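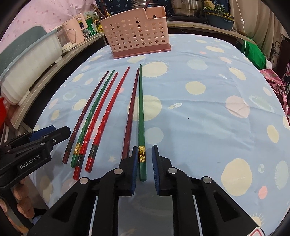

Search posts, people, tags

December
Posted by Fellent

Right, a few of you asked what teaching a robot by hand is like day to day, so I'm doing a thread. Get a brew, I go on a bit.

I hold the grippers myself, one in each hand, and do the job the way I'd like the robot to do it. Squeeze the handle, the jaws close, let go and they open. The arm comes much later and lives at Ikport, nowhere near my washing up.

The job this month is chopsticks into a holder. Sounds like five minutes' work for a toddler, doesn't it? I've got a target of 200 good goes and I was so cheerful when I wrote that number down!

First thing I learnt is that you have to slow down, but not to a crawl. If I creep along, the robot learns to creep along too. If I rush, the wrist camera gets mostly blur. I hum something steady while I work and that sorts the pace out (sorry, neighbours).

Second thing – stop using your eyes so much. I kept leaning over to peer round the gripper at the far end of the chopstick, and of course the camera on the gripper can't lean over with me. If I can't do it from where the camera sits, the robot hasn't a hope.

Somebody at Zestier told me to practise by watching only the little preview screen. Horrible for about 12 goes, then my hands sort of got it. I still put the odd one straight into the side of the basket.

Grabbing them is the fiddly bit. A chopstick lying flat wants to roll, and if you come down slightly off centre it skids away under the pad. I go in with the jaws open much wider than feels sensible, settle low, then close gently.

Where you hold it matters more than how hard. Too near the thick end and the tip droops and waggles. Too near the tip and there's a long tail behind you that knocks its neighbours. A bit past the fancy band seems to suit me.

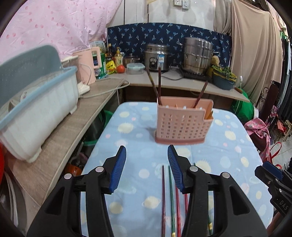 Putting them in is a different skill from picking them up, and I'd say it's where most of my binned goes come from. You have to turn the whole wrist so the chopstick goes from lying down to standing, then lower it over the rim before you let go. And they never end up neat! One leaning left, one nearly bolt upright, one tilting off to the right, and whichever goes in next has to find a gap between them. I used to straighten them all up as I went, and I've been told to leave them be, as the robot will need to cope with a messy holder as well.

Colours: I mix them up on purpose. Reds together, greens apart, then some other way next time. If the same one is always on the left, the robot might decide "left" is the whole trick.

Same with the order I pick. My hand wants to start with the nearest every single time, so I make myself go for one in the middle of the bunch now and then. Much harder, more swearing, better data.

Mistakes! People always ask. If I drop one and pick it up again cleanly, that go stays in, so the robot sees what a recovery looks like. If I drop one and then flap about for ages, it goes in the bin.

I had a turn on the remote control setup too, the one they call Bravo, where you steer the real arm from a desk. Lovely for big slow things like moving a bowl. For chopsticks I felt like I was wearing oven gloves – you can't feel the thing start to slip.

My limit is 3 hours, with a proper break in the middle. After that my thumbs go and I start doing a lazy little flick at the end, and I really don't want a robot with my lazy little flick.

Spoons next, I think. Happy to answer questions, but it'll be after tea, my hands need a rest.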